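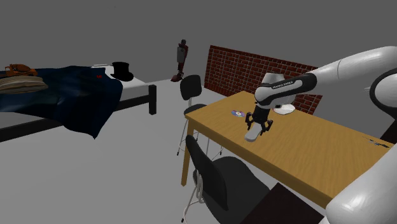 3.2 Who comes back in July

I should say up front that I run one of the clubs in this study, so I'm hardly a neutral observer. I've been on the board of the Stivisdale swim club for longer than I like to admit, and the question behind this section is one I was asking at poolside well before I thought of writing it up: why do so many adults sign up for the summer league in spring and then vanish once it gets going?

We used sign-up records from three clubs (Stivisdale, Fandau and Plandell) that share a league calendar but run things pretty differently. Fandau is the big one, with 500 members on its books. Stivisdale has 200 and Plandell has nearly 100. All three use the Nørgaard sign-in sheets, so a "visit" means the same thing everywhere, and I can't tell you how much trouble that saved us! Records were closed on June 4, 2018, and anyone who joined after that was left out, even if they swam every meet.

I expected price to matter most. It didn't look that way. Plandell charges the most per lane hour and held on to its adults best, while Fandau, with its cheap family pass, lost a lot of them before the second meet. What Plandell does is put every new adult in a relay in the first week, fast or slow. People grumble about it (I would too), but then they know the others in their lane by name, and they come back. 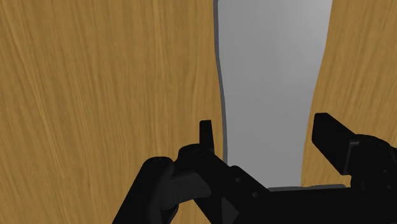
Figure 3. Close view of a black gripper and a tall gray object, with light brown wood grain on either side.

Lane assignment was the other thing we looked at, and it's messier. Fandau sorts by entry time, Stivisdale lets people pick, and Plandell sorts by time but moves everyone again halfway through the season. Adults who were put between two much faster swimmers tended to drop out early. In interviews several of them talked about feeling boxed in, a bit like the gray object in Figure 3 with the wood grain on both sides of it. Letting people pick sounds kinder, but at Stivisdale the newer members mostly picked the outside lane and then complained it was crowded, so I'm not sure we've solved anything there.

One caution before the next section. We only have sign-ins, and a sign-in doesn't tell us whether somebody swam a full session or sat on the deck chatting with friends. At my own club I know it's often the second.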